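Support > Planning and purchasing > Simulation seats and licences

Ticket: Which licence tier do we need before we commit to the real robot?
Status: Open, waiting on customer
Product: Zostuler (desktop)
Opened: February 18, 2023

First message

Hello! I'm hoping somebody on the planning side can help me, as I've been round the houses with the pricing page and I'm more muddled than when I started.

Short version: we're a small outfit that wants to buy a two-armed mobile robot for fetching and door work in furnished flats. The money for the robot itself comes out of next year's pot, and the bids for that have to be in by October. Before then I've got a much smaller pot to spend on simulation, so that we turn up with a proper idea of what we're asking for (which arms, which grippers, how wide the base can be) and don't just wave a brochure about.

We've been on the Zostuler trial for 3 weeks, using the flat layout that comes with it and the stock two-arm model. I like it a lot! But I need to work out whether we can live with the Basic tier or whether we're really a Studio customer, and the difference between the two is most of my small pot.

The sticking point is doorways. Everything we want the robot to do involves getting from one room to another, and that's where our runs have been going wobbly. I've put in a view from one of them so you know what sort of job I'm on about.
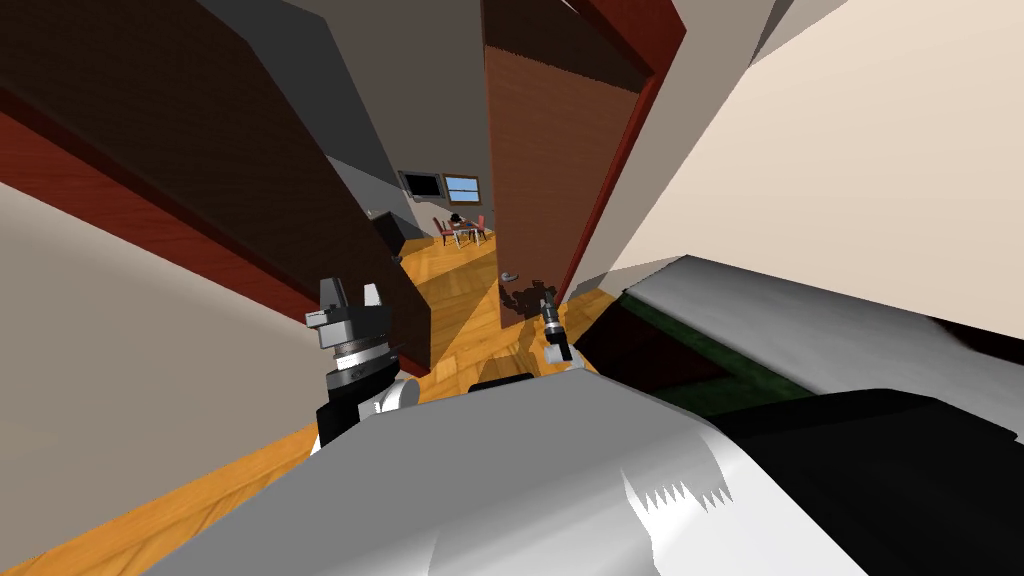 Attachment 1: robot's view at the bedroom-side doorway, door open, table and red chairs in the room beyond. (I say bedroom, I'm going by the big white thing on the right, it might be a counter.)

As you can probably tell it's all on a proper slant, and the left gripper is up by the beige wall while the right one is off near the red door frame, pointing at the floor. The handle on that door is small and low down, and I'd very much like to know if that's a sensible height or just how the stock flat was built, because if we size our arms to reach it and real handles are nowhere near there, I've bought the wrong robot.

So, my questions:

1. Can Basic change the width of a doorway and the height of a handle, or is that Studio only? The pricing page says "scene editing" under both, with a little star next to Basic and no footnote that I can find.

2. Are runs capped? The trial gives us 200 a month and we've been getting through them at a fair old lick.

3. Is the price per seat or per machine? There are 2 of us but we share one computer.

4. If we start on Basic and find it's too small, does what we've paid come off the Studio price?

Thanks ever so much, and sorry for the long one.

Update from me, same ticket

Thanks for the quick answer. I'm copying the gist here for my own sake, as I'll be the one digging this up when the bid goes in.

Doorway width can be changed on Basic. Handle height can't, that's what the star means (do please put the footnote back!). Runs on Basic stay at the trial limit and extra ones are bought in blocks. Price is per machine, which suits us down to the ground. And yes, Basic comes off Studio if we move up inside the same year.

You asked for the log and a second view from the same session, ideally one with both arms near the gap. Log's gone up through the uploader, view is just under here.

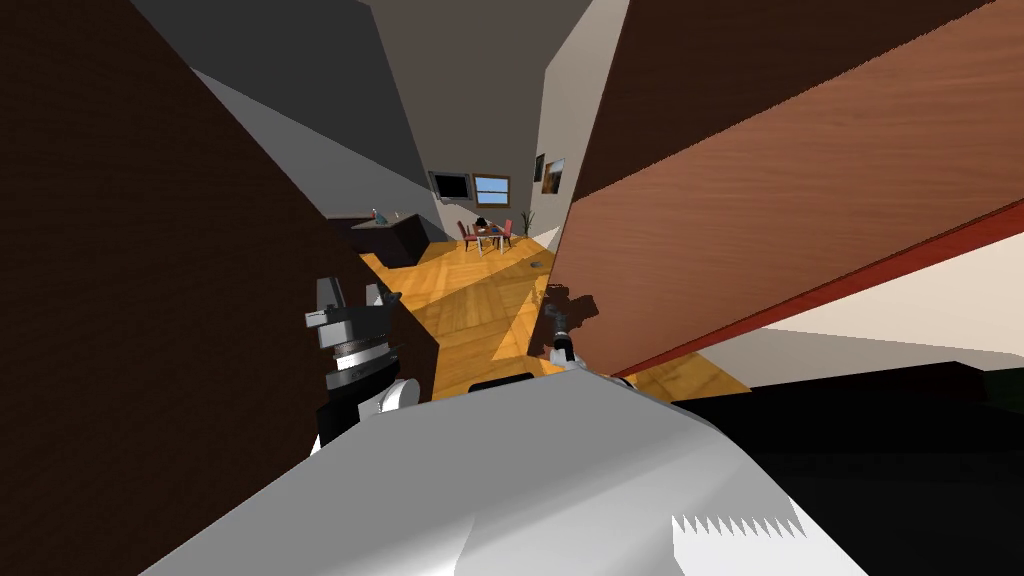

Attachment 2: dark panel on the left, reddish-brown one upper right, both arms up off the body. Looking through to the dining end.

What I wanted you to look at is how little room there seems to be between the left arm and the dark panel. I can't tell from a still whether they're touching or merely cosy, and I'd rather not guess with a five-figure purchase hanging off it. Does the contact report on Basic tell me that, or is it another Studio thing? The other arm's gripper overlaps the edge of the reddish panel from where we're looking, but I'm less fussed about that one.

While you're in there, there's also a small grey-blue something on the floor, out past the panels and a bit right of the middle. I haven't a clue what it is at that size. It matters to me only because picking small bits off the floor is on our list for the real robot, so if it counts as a graspable object in the stock flat I'd like to use it for that and save myself buying the add-on object pack.

Where the budget's got to

I've put this in the ticket as you very kindly offered to sanity-check it.

Studio, one machine, one year: 1,993 on your quote, before tax. That would leave me almost nothing for extra run blocks.

Basic plus run blocks: cheaper on paper. It gets less cheap the more doorway runs we do, and doorway runs are nearly all we do.

Grippers: we've had a quote in from Prornetti for a slim two-finger pair and another from Hauser for something chunkier. I need to try both shapes in the flat before I choose, so can you confirm whether bringing in our own gripper model is allowed on Basic? The Prornetti people sent a model file without being asked, which was nice of them. Hauser want a form filling in first.

Base: Rukham do a narrower one than the stock model, and on the strength of those tight gaps I'm leaning that way. It costs more and the battery's smaller, so I don't want to ask for it unless the runs really do back it up. If I could have one thing out of this whole exercise, it'd be a plain table of door widths against clearance on each side, with the arms tucked in and again with the arms out. If Zostuler can spit that out by itself then I'll stop dithering and pay for Studio.

Reply received, my notes

Contact report: on both tiers, but Basic gives you touched or not touched for the whole run, with no distances. Clearance figures are Studio. Right, that's a big tick for Studio.

Own gripper models: Studio, or Basic with a one-off import fee per model. Two models would mean two fees. Another tick, grumble grumble.

Clearance table: not a button as such, but there's a batch job that does it and support will send over the settings file.

Floor object: still being looked into.

Stock handle height: support say they'll ask whoever built the layout. In the meantime I've been round the flats we'd be working in with a tape measure and I'll send the heights over once I've typed them up.

Still to do at our end

Get the written quote reissued with Studio for one machine, dated so it's good until the bid closes. The one I've got runs out well before.

Fill in the Hauser form.

Ask Rukham if they've got a model of the narrow base, and whether they'd lend us a real one for a day later on.

Please leave the ticket open for now, and could the reissued quote come to the purchasing address and not to me? I'm off for a week and they'll want to raise the order while I'm away.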